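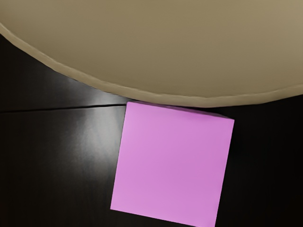 Müzeyyen Aksoy came to the open day at Lovitz because her grandson had printed two tickets and then fell ill. She took the bus to Bridgate alone, with the second ticket folded in her glove.

In the last room they were showing the arm on a big screen. It was all made in the computer, the young man explained, the table also, and the light on the table. His name was Szalai and he had a sore throat from talking since morning.

"And who chose the plate?" she asked.

He looked at his papers. Nobody had asked him this before. "It came with the program, I think."

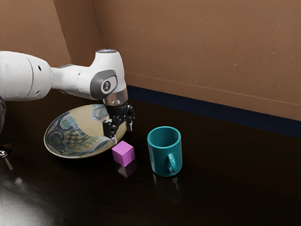
The arm above the plate, with the pink cube and the mug.

"My mother had a plate with blue curls," said Müzeyyen. "We never put anything on it. It was for the wall."

"The cube should go on it," said Szalai. "This is the task. It has tried 400 times."

"Without breaking the plate?"

"It cannot break, madam. It is only numbers."

She thought about this and moved her chair closer. The other visitors went to find the coffee. On the screen the fingers were open, and she held her handbag with both hands.

"Slowly," she told the arm, in her own language.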